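Sun 11 February

Drurov Press announces a new book of old giant stories

I'm very happy to say that my retelling of the giant legends of Didcombe and the villages round it comes out in March from Drurov Press. It's called The Giant Under Odemcombe, and I have been boring my family with it for longer than I'd like to admit!

If you grew up near here you'll know one version already. A giant quarrels with his brother over a millstone, throws it, misses, and lies down under Odemcombe hill in a sulk. My gran told it with a millstone, the school told it with a plough, and the oldest copy I could find (a cheap little pamphlet dated 1684, or 1,684 as the library's computer insists on putting it) has a cheese. I've gone with the cheese. 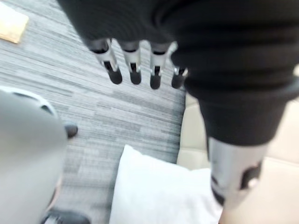 What's in the book

There are 19 stories, all told in plain modern English, with notes at the back for anyone who likes to see where a tale came from. Some run to a dozen pages and one is barely a paragraph, as that's all that survives of it. I've kept the rude bits. I did try to sort out which stories borrow from the big Arthur romances and which were here first, and I changed my mind so often that the notes now give both sides and leave you to it. 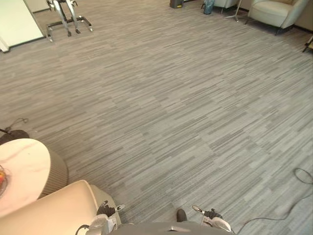 Where to find it

The first printing is 2,000 copies, and 710 of those are already spoken for through advance orders, so thank you, thank you. Grewal Books in Didcombe will have it on the front table from publication day, and they'll post it too if you ring them. I'll be reading the cheese story there in March (date to follow on the shop's door and in their newsletter). Bring children, it's a noisy one. 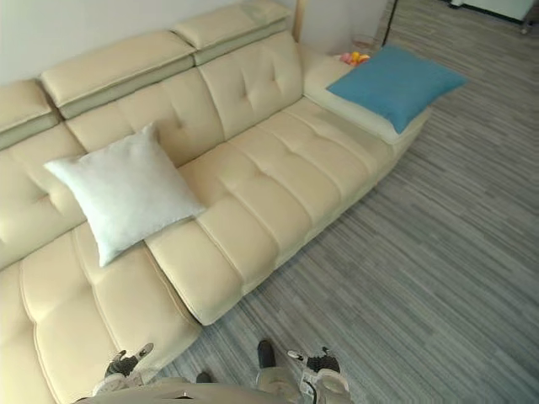 Grewal Books say they've been asked for a proper collection of the local giants ever since they opened, and that they would have stocked one years ago had anybody written it. They also think the plough version is the right one, and we have agreed to differ.

Review copies and extracts can be had from the Drurov Press office.

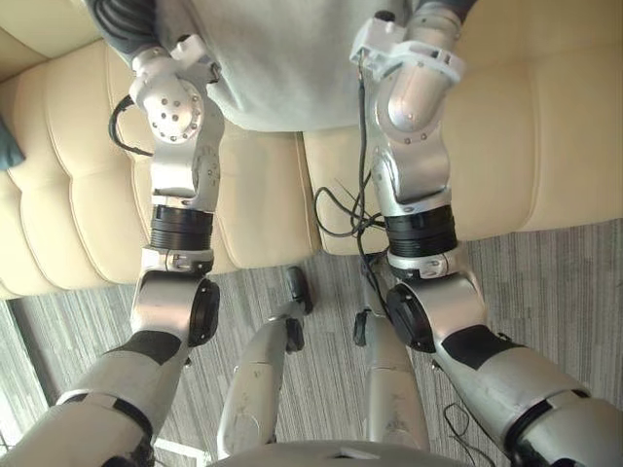 The Giant Under Odemcombe, published in March by Drurov Press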